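Week 4: Cleaning claims and how to read them

Household Materials and Care, notes for the evening group
Tutor: Mawuli Mahama

Before you start
Bring the label you were asked to copy out last week. If you forgot, copy one from under the sink tonight, all of it, including the small print on the back. The front of a bottle is advertising. The back has at least been near somebody who might be held to account for it.

What this session covers
Last week dealt with what dirt is: grease, dust, mineral scale, stains that have gone into a surface and stains that sit on top. This week is about the things people say when they are selling you something to remove it. I am not against cleaning products. I use them. But I have read a great many claims over the years and my default is to disbelieve a sentence until it tells me what was tested, on what, and against what.

1. "Visibly clean"
Start with this one, as it sounds so modest. Visible to whom, from how far away, in what light? A pale surface seen from across a room will nearly always pass. Walk up to it and you may find crumbs, flecks and smears that were there all along. Dark gloss surfaces have the opposite trouble and show every fingerprint, which is why people who own them believe they live in a dirtier house than their neighbours do.

White is a poor test of dirt in one respect and a good one in another. Dark specks show up on it very well. Flour, salt, limescale, pale grease and dried soap hardly show at all. So when an advert shows a gleaming white worktop, you have learned that there was no soot on it.

Even lighting makes matters worse. Light that comes from everywhere flattens a surface and hides the film left by a cheap spray. Put a torch down low, almost level with the surface, and look along the beam. Most people do this once and are cross for the rest of the evening.

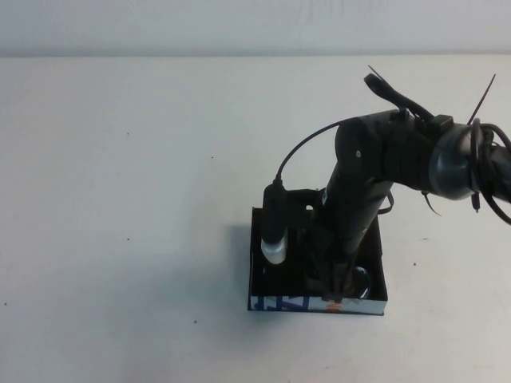
2. "Kills 99.9 per cent"
You all know the phrase. Ask four things of it.

Of what? Usually of certain named bacteria, grown for the purpose. Your chopping board has not been grown for the purpose.
How long was the product left on? Look for the contact time. If the back says five minutes and you wipe after five seconds, you have not done what the label describes.
Was the surface already clean? Many disinfectants do badly on greasy or crumby surfaces. The label often says "clean surface first", in letters you will need your glasses for.
What does the remainder amount to? If you start with a very large number, a tenth of one per cent of it can still be a large number. Whether that matters depends on what it is and where it is, and the label does not know either of those.

None of this makes the claim false. It makes it narrow. The trouble begins when a narrow claim is printed in large type over a picture of a baby.

3. A worked case: the Drikero cloth
The Drikero cloth was sold at the Hindevbridge market for most of one spring, and I bought one, so I feel entitled to be rude about it. The card in the packet said it "removes 76% more dirt with water alone".

More than what? The card did not say. It could have been more than a dry cloth, or an old cloth, or a wave of the hand. I wrote to the address on the packet and received a second cloth, which was kind but was not an answer.

We tried it here with last year's group. The method was plain. We mixed cooking oil with a little cocoa, spread a teaspoon of it on each of two identical tiles, and gave each tile 30 wipes, one with the Drikero and one with an ordinary cotton dishcloth, both wrung out in warm water. Then we left the tiles to dry and passed them round with the backs numbered, so that those judging did not know which was which.

The group split almost down the middle. Several people who had picked the dishcloth tile as cleaner changed their minds when they were told, and one argued that we must have mixed up the tiles. Please remember that argument, as we shall meet it again in week 6 under stain removers. People will defend a purchase long after the purchase has stopped defending itself.

What our test could not show: whether the cloth lasts longer, whether it is better on glass, or whether somebody stronger would have got a different result. Two tiles is a very small trial. I would not print a card on the strength of it, and I would ask you not to either.

4. Scratches, and who gets the blame
A mark that will not wipe off may be dirt in a scratch, or a scratch with no dirt in it, or something rubbed off another object and left behind. These need quite different treatment and the words on bottles blur them together. "Restores surfaces" is a favourite. A cream cannot put back material that has gone. It may fill a scratch with wax for a while, or wear down the area round it until the scratch is less obvious, and the second of those is damage with a nice smell.

Try these in order, and stop when something works.

Plain water and a soft cloth.
A drop of washing-up liquid, rinsed off properly.
A clean pencil rubber, used gently. It will often lift a scuff and will do nothing for a scratch, so it is a useful way to find out which you have.
A cream cleaner, on a hidden patch first. Look at the patch the next morning in daylight before doing any more.

If a faint grey streak has survived all four, consider living with it. I have seen more tables spoiled by the cure than by the mark.

A word on baking soda, which will come up as it always does. It is a mild abrasive and a mild alkali, and it is fine. Mixing it with vinegar gives you a pleasing fizz and then a weak salty liquid. The fizz may help to loosen something in a plughole — I am prepared to be persuaded — but on a flat surface you would do better using one or the other.

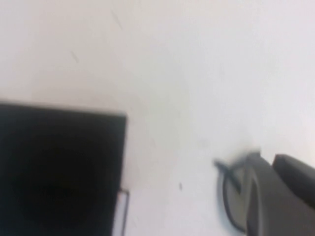
5. Words that mean less than they seem to
Natural. So is mould.
Chemical-free. Not possible, water included.
Professional strength. Ask which profession.
Dermatologically tested. It was tested. The result is not given.
Up to 48 hours' protection. "Up to" includes none.
New formula. It may be better, or it may be cheaper to make. The word covers both.
Recommended by experts. Without names, this is decoration.

The Wanyama guide in your reading pack is more forgiving than I am on "natural" and makes a fair case that some shoppers use the word as shorthand for "no strong scent". Read pages two to five and make up your own mind. I think the guide lets manufacturers off lightly, but it is clearly written and the section on rinsing is the best I know.

6. Exercise for next week
Take the label you copied out. Underline every statement that could be checked by somebody with a kitchen and an afternoon. Put a ring round every statement that could not be checked by anybody. Then write one short paragraph, in your own words, saying what the product promises once the ringed parts are taken away. Some of you will find that the answer is "soap".

Please do not test anything with bleach in it at home for this exercise, and do not mix any two products at all. Bleach with an acid descaler gives off chlorine gas, and with ammonia it gives off fumes that are no better. I am sceptical about a good many warnings, but I am not sceptical about that one.

Reading
Wanyama guide, pages two to five, then the rinsing section.
The Skistbridge leaflet on hard water. Skip the chart on the back. It has a scale running up to 2000 and no units, and I have never found anyone who could tell me what it measures.

Next session: scent, and why a room that smells of lemon is thought to have been cleaned. Bring a plain cotton cloth and a jar with a lid.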